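Repainting the back bedroom, part one

I've been putting off the back bedroom since May. The walls were last painted by the previous owner, who used a flat paint that picks up every mark. I decided to do it properly this time, with washing, filling and two coats.

I bought the paint at Zeman, the store out on the Dovham road. I went with Jumix eggshell in an off-white called Trondirine.

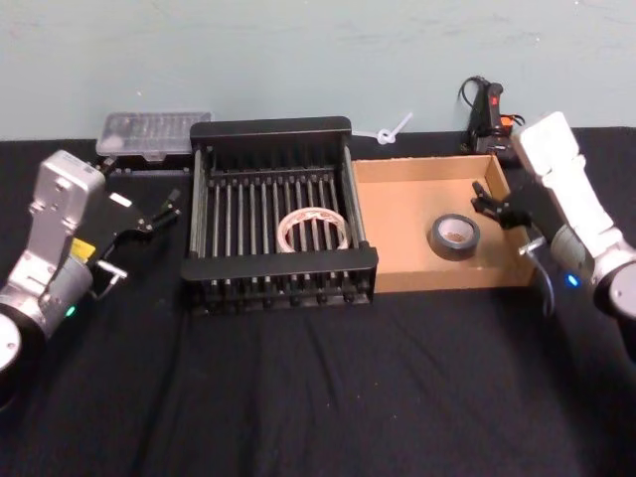 Do you have to wash a wall before you paint it? Wash it if the room has had people living in it, as grease from hands will keep the new paint from sticking.

I used warm water with a little dish soap and a sponge, then went over it again with clean water. The wall by the door took the longest. I left the window open and came back to it after supper.
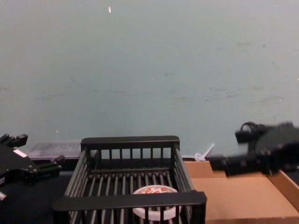
Filling and sanding

There were 9 nail holes and one long dent from a bed frame. I pressed filler in with a putty knife, let it dry overnight and sanded it flat. The dent needed a second go. My neighbor Norbert Brabec lent me his sanding block, which has a better grip than mine.

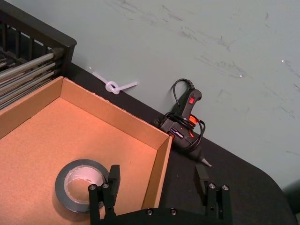
First coat

I cut in along the ceiling with a brush and rolled the rest, starting at 7 in the morning to get the best light. The first coat looked patchy, and the old color showed through near the window.
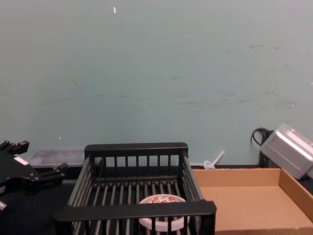 Flat paint is what I'd avoid next time in any room that gets used. It hides bumps well, but you can't rub a mark off without leaving a shiny spot. The pale blue-green wall in the last photo has the kind of gray smudges and streaks I was dealing with, mostly in the middle and over to the right. Eggshell should be easier to wipe down. The second coat goes on next, and I still have to do the baseboards.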